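Brultden perception and planning group
Minutes of the monthly software meeting, July 2023
Held at the Vornudmont lab, upstairs room. Minutes kept in Notis, which saved them this time.

Present: perception, planning, control, tooling, and one person from purchasing who had the wrong room and stayed for the coffee.

1. Minutes of the last meeting
Approved. Control asked that "control will look into it" be changed to "control has looked into it." Left as it was, pending evidence.

2. Action items carried over
The log viewer still opens every file in a time zone of its own choosing. Carried over, as it has been since January. Tooling objects to the word "still."

The simulator license question is closed. We own one license and will take turns.

3. Planner
Planning reported on the new collision checker. On the test set of 1000 start poses it finds a path for all but 20, and those 20 share a feature: the goal is inside a wall of the chassis. Planning considers this a success. Perception, who supplied the goals, considers it a draw.

Replanning time is down to 300 milliseconds in the usual case. The unusual case was not timed; the person with the stopwatch went to lunch. Agreed that the benchmark script should do its own timing.

There was a long exchange on whether the planner should treat the gripper as one convex lump or as separate links. The lump is fast and refuses to go anywhere near the memory slots. The links are slow and go in happily. Agreed to use the lump for the approach and the links for the last stretch, with a switch in the config file. The name of the switch was discussed for longer than the switch.

4. Control
The force limit on approach has been lowered again. Control would like it on record that the arm now stops when it meets a cable tie, and that this is correct behavior. Planning would like it on record that there are a lot of cable ties.

The Bråten branch was merged. Two tests fail and both were failing before. Tooling will find out who wrote them, in a spirit of inquiry.

5. Perception: server board work
The wrist view is now the main input for locating the CPU socket. The detector does well on the retention frame, which is shiny and rectangular and has no rivals on the board. It does less well on the memory slots, where one bank tends to be reported as the other - a mistake several people at the table admitted to making themselves.
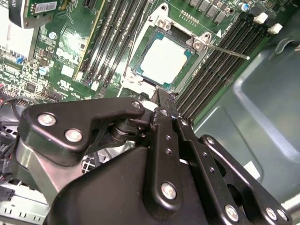

Fig. 1. Wrist view over the Dell board, processor seated, no cooler.

Perception pointed out how much of the lower half is gripper. The self-mask is built from the CAD model, and the screw heads are not in the CAD model, so the detector has been offering them as landmarks. The mask will be redrawn by hand from 100 saved views. Perception asked for help with the drawing and received sympathy.

Open slot latches will get their own class. Control asked whether the socket lever could have one too. Yes, once someone labels it.

6. Tooling
Nightly builds now send one message when they fail. The previous arrangement, one per package, is not missed. Dataset names must no longer contain the word "final."

7. Any other business
The upstairs room is booked by another group next month. Purchasing offered theirs.

Actions
Planning: config switch for lump and links; timing in the benchmark script.
Perception: new self-mask; latch class; goals outside walls.
Control: will look into it.
Tooling: log viewer; origin of the two failing tests.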